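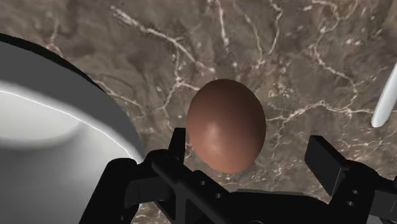
Page 5 of 29

**Re: Brown eggs, hard-boiled, shells tearing the whites**

**fosmont_hens** wrote:

Summary of where we are after the last four pages, for people joining at the end. The complaint was that eggs from my own birds peel badly. Store eggs peel fine in the same pot. Same burner, same water, same timer. The variable left over is age. Mine go in the pot the morning they are collected.

A fresh egg white is less alkaline. As the egg sits, carbon dioxide leaves through the pores and the pH goes up. The white then sticks less to the inner membrane. Shell color has no part in it.

---

**Gina** wrote:

> Shell color has no part in it.

Agreed on color. I don't agree that age is the only thing left. You said on page 2 that you start in cold water. Cold start is worse for peeling at any age. The white sets slowly against the membrane and bonds to it. Put them straight into boiling water or over steam and most of the problem goes away, fresh or not.

---

**fosmont_hens** wrote:

The store eggs were also a cold start and they peeled. So cold start by itself doesn't explain it.

---

**Gina** wrote:

It doesn't have to by itself. Old egg plus cold start is tolerable. Fresh egg plus cold start is the worst case. You have only tested two of the four boxes.
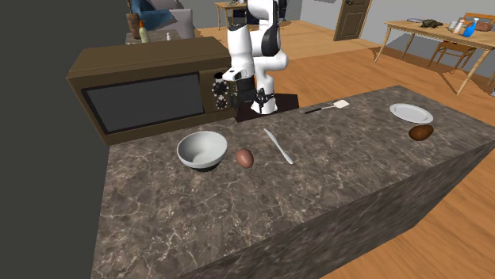 Run fresh eggs with a hot start and report back. Use a rack with the lid on, and keep the water below the eggs.

---

**Nahuel Navarrete** wrote:

I did more or less that in September. Eggs from one flock, held 72 hours in the fridge, half cold start and half steamed. The steamed ones came out of the shell with the membrane attached. The cold ones lost pieces of white. I didn't keep a proper tally, so take it for what it is.

Ice bath for both. I pulled them when they felt cold in the hand.

---

**ivby_lane** wrote:

Baking soda in the water. Solved this years ago.

---

**Gina** wrote:

Soda raises the pH of the water. Getting it through the shell in the time it takes to cook an egg is another matter. I tried it at two strengths and got a sulfur smell and the same torn whites.

---

**ivby_lane** wrote:

Works here. Our well water is hard, so maybe that matters. I'm not going to stop doing it.

---

**fosmont_hens** wrote:

Fresh, steamed, lid on. Better than before, not as clean as the store eggs. Small tears at the blunt end, where the air cell is. On a same-day egg the air cell is hardly there, so there is nowhere to get a thumb under the membrane.

I'll concede that the start temperature is the bigger factor. I still say age is doing something.

---

**Gina** wrote:

Fine with me. Crack the blunt end first anyway and peel under a running tap.

---

**gebreyes** wrote:

Does anyone hold them at room temperature first? Mine are unwashed and the kitchen sits near 40 percent humidity in winter. I would expect them to lose gas faster than in the fridge.

---

**Nahuel Navarrete** wrote:

They should. They lose water faster too. If they are unwashed and you're going to boil them that week I wouldn't worry. Once they have been in the fridge, keep them there, they sweat when they come out.

---

**gebreyes** wrote:

OK. I'll put one batch on the shelf and one in the fridge, date them in pencil, and steam both.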